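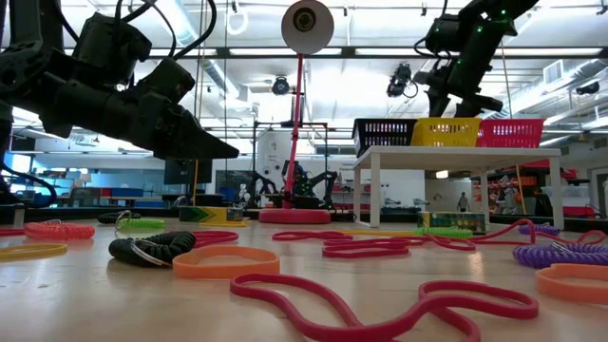
Informe del proyecto: un buscador interno decente para Pikeo

Asignatura de Desarrollo Web II, entrega final

Empiezo por lo que nos pidieron, que cabe en una línea: coger un sitio hecho con un gestor de contenidos y mejorar algo que los usuarios noten. Yo elegí Pikeo, la web de recetas y bares que montamos el curso pasado con Dranby, porque su buscador me tenía frito. Escribías "croqueta" y te salía la página de aviso legal. ¡La de aviso legal! (Tenía la palabra en un texto de relleno que metimos en su día y que no quitamos.)

Qué había antes

Dranby trae de serie un buscador que recorre los títulos y el cuerpo de cada página buscando la cadena exacta. Ni acentos, ni plurales, ni orden por relevancia: te devuelve las páginas por fecha de creación y ya te apañas. Con veinte páginas se aguanta. Pikeo tenía 165 cuando empecé, y con ese tamaño cualquier búsqueda de una palabra corriente te soltaba una lista larguísima en la que lo bueno estaba al final, si estaba.

Para tener algo con lo que comparar activé el registro de búsquedas y lo dejé funcionando todo octubre. Salieron 3757 consultas, bastantes más de las que esperaba. Muchas eran mías, lo confieso, así que filtré las que venían de mi sesión de administrador, aunque seguro que se coló alguna hecha desde el móvil. Lo que más me llamó la atención fue la cantidad de gente que escribe sin tildes, todo en minúscula y con prisas: "jamon", "limon", "pure de calabacin". Nuestro buscador a toda esa gente le decía que no había resultados y se quedaba tan ancho.

Qué he hecho

Primero probé a parchear el buscador de Dranby. Mala idea. El código está mezclado con la plantilla y cada cambio rompía la paginación, así que después de una tarde entera peleándome con él lo dejé y me pasé a Sukley, que es un módulo de indexación aparte. Se instala copiando una carpeta, lees el manual (flojito, la verdad) y le dices qué campos quieres indexar y cuánto pesa cada uno.

Los pesos los puse así: el título vale 7, las etiquetas valen 3 y el cuerpo del texto vale 1. No hay ninguna fórmula detrás. Fui cambiando números y mirando si "tortilla" me daba primero la tortilla de patatas o la crónica de un bar donde alguien pidió tortilla. Con el cuerpo a 2 ganaba la crónica, que es larguísima y repite la palabra en cada párrafo.

Lo de las tildes fue más sencillo de lo que me temía: se normaliza el texto al indexar y también al consultar, y listo. Bueno, listo no, porque mi primera versión se cargaba también las eñes y "caña" pasaba a ser "cana". Tuve que hacer una excepción a mano. Los plurales los resolví a lo bruto, recortando la "s" o la "es" final, y hay casos que salen mal. "Arroces" sigue sin encontrar "arroz" y lo dejo apuntado como pendiente.

La plantilla

Para la página de resultados partí del tema Murakami, que ya usábamos en la portada. Añadí un fragmento de texto debajo de cada título con la palabra buscada en negrita, y un mensaje un poco más amable cuando no hay nada, con enlaces a las categorías. Aquí perdí un domingo completo - no exagero - porque Murakami escapa el HTML dos veces y las negritas me salían como etiquetas escritas en la pantalla. Se arregla con una opción de configuración que está en la última página de la documentación del tema.

Cómo ha quedado

Repetí a mano las consultas más frecuentes del registro y en casi todas la receta que yo habría elegido sale ahora entre los primeros resultados. Ya sé que "la que yo habría elegido" es un criterio bastante casero. Me habría gustado hacer una prueba con gente de fuera, pero entre los exámenes y el lío del servidor no llegué.

El índice se regenera de madrugada, a las cuatro, con una tarea programada. La pega es que si publicas una receta por la mañana no aparece en el buscador hasta el día siguiente. Sukley permite actualizar el índice cada vez que se guarda una página, y lo intenté, pero el editor se quedaba pensando un buen rato con cada cambio y me desesperé.

Pendiente

- Los plurales raros (arroces, nueces, peces).
- Sugerencias tipo "quizá querías decir", que quedan muy bien y no sé hacer todavía.
- Quitar de una vez el texto de relleno del aviso legal.
- Excluir las páginas de borrador, que ahora mismo se indexan aunque no se puedan abrir.

El código está en la carpeta compartida de la asignatura, junto con el registro de octubre ya filtrado y el archivo de configuración de Sukley con mis comentarios.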